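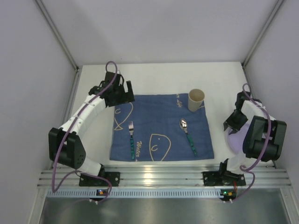

Do cloth placemats need ironing? Mine get a good shake straight out of the washer and dry flat on a towel, and that's as much effort as they're ever going to get from me.

I've been on a table-setting kick ever since we moved the good dishes down to a shelf I can reach. The blue placemat with the fish on it is my favorite right now. It has cream line drawings and swirly script ("Water" is one of the words), and it makes leftover soup feel like a lunch out at the lake!

The fork and spoon with the green handles go with it so well that I've quit using my plain ones. Fork on the left, spoon on the right, beige cup up in the corner by the spoon. The light purple plate is a maybe. I love it, but next to that blue I keep changing my mind, and I might try a white one from Barbier (they had a stack for 33 dollars a set last June and I talked myself out of it, silly me).

Next up is napkins. I want cream to match the lettering, and I only need 3, but the shop on Gulley sells them in fours. Fine, four it is. If you've got a soft cream cotton you like, tell me in the comments!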